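Clesham Robotics Club
Kitchen Tips for the Tidy-Up Challenge

Collected by Rosine Gaillard, who runs the Friday group and has washed most of the dishes

The Tidy-Up Challenge comes around again in May, and every spring I answer the same questions about bowls. So I have written the answers down. Most of these tips concern the kitchen, some concern tape, and one or two would improve the average household whether or not it owns a gripper.

Picking your dishes

Leave the good china at home. I say this every year and every year somebody's grandmother's gravy boat turns up. Thrift store dishes are fine, and if you pay more than a dollar for a bowl you are showing off.

Go for strong colors when you can. A white plate on a pale counter is hard for the camera to pick out and hard for you too, when you are going back through clips at nine at night trying to work out which rim was touched. Keep a few white ones in the set anyway. The judges own plenty of white plates and they have no mercy.

Buy bowls with a bit of slope to the side. Straight-walled bowls are miserable to pinch from above, and very shallow ones slide off across the counter like a hockey puck. Before you buy, pinch the rim between two rulers and lift. If you can't do it with rulers, your fingers won't do it with pads.

Peel off the price stickers. Warm the sticker with a hair dryer, peel slowly, and rub off what's left with cooking oil, then dish soap. Do not skip the dish soap. The Picard team skipped it last year and spent their whole practice slot chasing one oily saucer.

Setting up the counter

Wipe down with a damp cloth and a drop of dish soap, then dry it. A sticky patch will hold a plate in place beautifully in practice and let you down in any kitchen cleaner than yours, and that covers most kitchens.

Mark your starting positions with painter's tape. Use small corners, not full outlines, and take the tape up the same evening. Leave it over the summer and you'll be scraping it off with an old gift card in September, as I was.

Push the kettle to the back. Better yet, empty it and unplug it. I know you want tea.

You do not need to clear everything away. Beginners strip the counter down to a single bowl, get 23 clean pickups in a row, and announce that they are ready. Then they meet a kitchen that people cook in. Start with a bare counter, by all means, but after the first week let the groceries back in a little at a time.

Hang or clip any loose cords before you start. A cord across the work area will find your wrist on the one run that was going well.

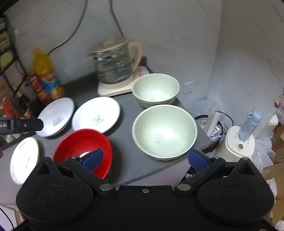

Nesting is where the points are, so practice it more than you'd like to. Put the biggest bowl down first and leave a hand's width on each side. Come in over the rim with one finger inside and one outside, close gently, and wait a beat before lifting. Everybody rushes the beat. Last season Selex lost to Firneck on exactly this, and both teams still bring it up at the snack table.

With plates, tip one edge up before you try to grip. A plate lying flat gives the fingers nothing to get under. A folded dishcloth beneath the far edge helps while you are learning. You lose the dishcloth at the contest, so wean yourself off it early.

Recording your practice

Each team needs 200 practice runs on file before contest day. It sounds like a lot and takes four evenings if you don't talk. It takes our club nine.

Move slowly and evenly, at the speed you'd use to carry soup across a carpet. Reset the dishes to different spots each time. If the same bowl always starts in the same place, all you have taught anybody is where that bowl lives.

Throw out the bad runs the same night. You will not remember by next Friday which one had the sneeze in it. Write the run number and one word on an index card: "good," "drop," "sneeze." Our archive has 4000 runs in it at last count, from all the years together, and the ones with index cards are the only ones anybody uses.

Change the lighting now and then. Pull the blinds for a few runs, turn on the overhead light for a few more. Contest kitchens are lit by whoever paid the electric bill.

Looking after the gripper

Wash your finger pads in warm water with plain soap and let them air dry on a rack. No paper towels, which leave fuzz in the ridges. No dishwasher either. I would have thought that went without saying, but I have the pads to prove it didn't.

Check the screws at the beginning of the night and again after the break. Finger tight plus a quarter turn is enough. Keep the spares in a pill organizer, one size to a day, and label the lid, or Wednesday will turn out to hold three kinds of washer and an aspirin.

If the pads start to slip, clean the dishes before you blame the pads. Nine times out of ten it's hand lotion.

Cleaning up

Wash everything you touched, even if it looks clean, and dry it before stacking. Damp bowls nested together will stick, and the next group will have to pry them apart with a butter knife.

Take out the trash. Snack wrappers breed. We had 41 granola bars on the last shopping list and I would like to meet the person who is eating them.

Wipe the counter once more, put the kettle back where people expect it, and fill it if you emptied it. The kitchen belongs to the building and we are guests in it, armed with claws.

Dish donations go in the crate by the side door. Bowls are welcome, and so are plates with a raised edge. We have enough mugs until the end of time.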